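The Trial Month
a short story

The Liltano kit came in a box the size of a microwave, and I had it open on the kitchen floor before I took my coat off. I had been waiting since July. Two hand grippers, a charging dock, a fat little manual, and a card that said, in cheerful green letters, You teach it, it tidies!

My sister had sent me the link. She knew what my room looked like.

The idea was simple enough that I understood it on the first read. You wore a gripper on each hand and cleaned up your own mess with them, slowly, as if your fingers had turned into tongs. The grippers remembered. Every night they sent what they had learned to Gridaleck, and at the end of the month Gridaleck sent you the arm, a Pumphrey, already trained on your junk. If you didn't like it you shipped everything back and owed them nothing but a review.

I was bad at it. Oh, I was so bad at it! The first evening I chased a sock across the floor for what felt like a whole TV show. I dropped my keys in the fish tank (no fish, long story). But the grips are soft and they hold on better than you would think, and by the end of the week I could pick up a coin if it was leaning on something. I called my sister to tell her about the coin.

"You picked up a coin," she said.

"With the left one!"

The app kept score. It gave me 38 good pickups on a Monday and I walked around all day feeling like an athlete. It also had a message board, where 241 of us in the trial traded tips. Someone who went by Zakard had the best ones. Go in from above on anything made of paper. Never squeeze a cup by the rim. Let one hand hold the pile still while the other does the picking. Zakard wrote like a patient old piano teacher, and I read every post twice.

So I practiced. I learned that a box is easy and a wrapper is hard, and that a crumpled sheet of paper is a small wild animal. I learned I had a lot of lids. I started leaving things out on the bed on purpose, a bit of everything, soft stuff under hard stuff, the kind of pile I used to sleep next to without noticing. On the message board we called these salads. People posted pictures of their salads and the rest of us voted on which one looked meanest.

Zakard's won every time. The one I remember best went up late at night, with no greeting, just the picture and four words under it: Cup first. Trust me.

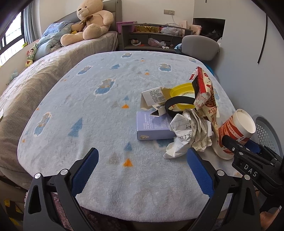
Zakard's salad, with both grippers going in and the bear looking on.

I studied that picture the way other people study chess games. The cup on its side, with the wrapper standing up next to it. The strap looped around the middle of everything, which I would have grabbed first, and I would have been sorry. I built my own version on my own bed with a mug and a belt. Then I took a breath and went for the mug.

It came away clean. Nothing else in the pile moved.

I did it again to be sure, and then I did it with the lights low, showing off for an empty room. When I finally checked the app it said 173. I wrote to Zakard, "Cup first. You were right," and got back a single thumbs-up, and I was so happy I made pancakes at midnight.

The arm arrived the next week. I set it up beside the bed, clamped it where the manual said, and built it the worst salad I could manage. It woke up with a small hum. It leaned over the pile and waited there a second, just as I always do, with its head tipped a little to the left.

Then it went for the mug.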